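Setting Up Your Edent Benchtop Kitchen

3. Placing the big pieces

Start with the heavy things and you'll love how quickly the rest falls into line!

3.1 Wipe the brown top and let it dry.
3.2 Put the toaster oven down first, with its door facing you.
3.3 Bring in the wooden box. Turn it so the black handle is easy to grab.
3.4 Stand the dish rack near the back and slot the plates in upright. 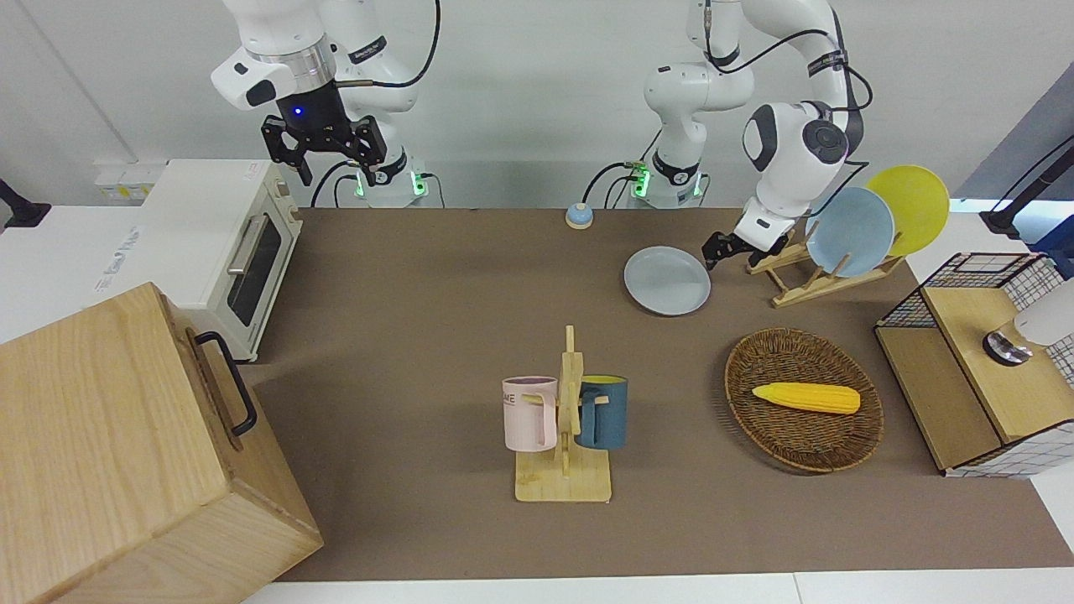
Can I put the dish rack beside the oven?
Leave a gap of 20 cm or more between them, as the wood can dry out and split near heat.

Caution: Never set cloths or paper on top of a warm oven.

3.5 Stand the mug tree on its square base and hang one mug by its handle on each peg – a teal one and a pink one look terrific together. The woven basket is lovely for corn or whatever veg you have on hand.

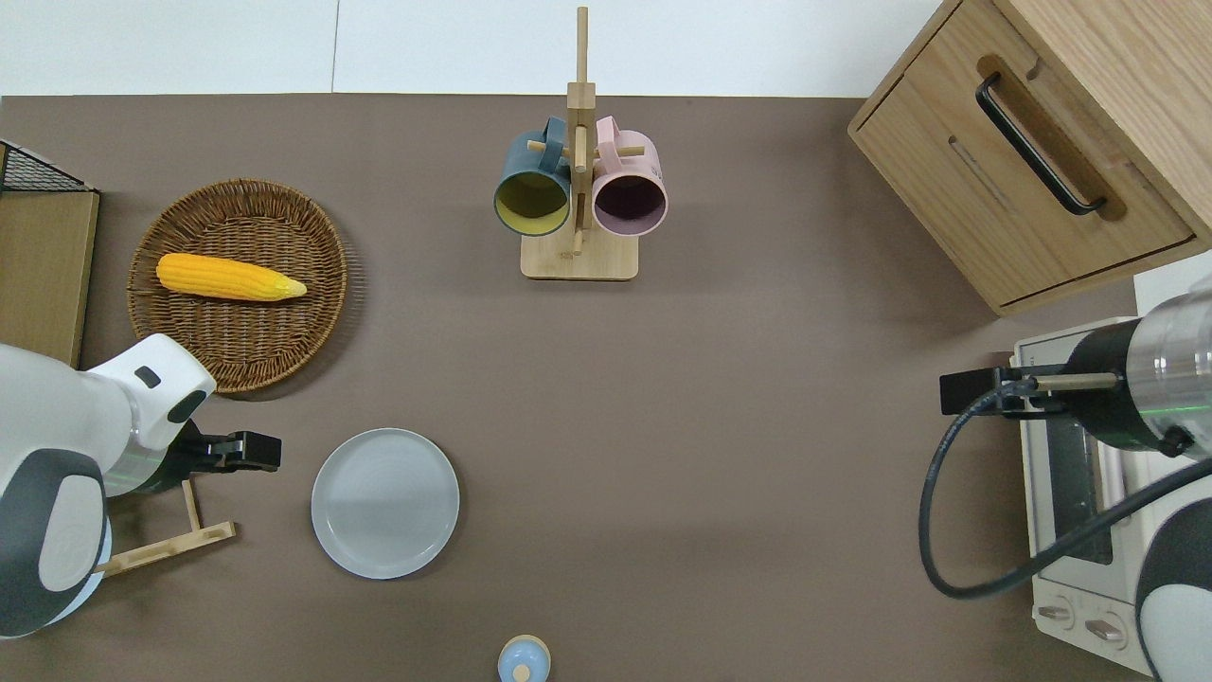 Handles and Drawers

3.6 Check that each handle is snug. If one wobbles, give both screws a quarter turn with the Saretti key (part 301).
3.7 Open and close the drawer 2 times. It should glide all the way without catching.

Note: Rub a little Clitovura wax along the runners if the drawer feels stiff. What a difference it makes!

3.8 Keep the middle of the top clear for working. Plates can sit off to the side, and a box with a pull handle does well at the back corner.

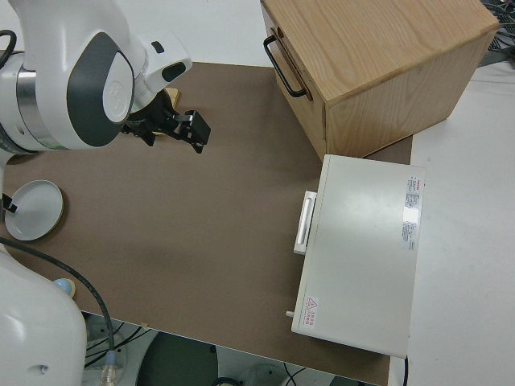

How often should the wood be oiled?
Twice a year is plenty in most homes. June is a good time for one of those coats, and a thin layer wiped on with a soft cloth will do.

3.9 Go on to section 4 for hooks and small baskets.

Guide written by Veronica Neagu. Revised 8 November 2023.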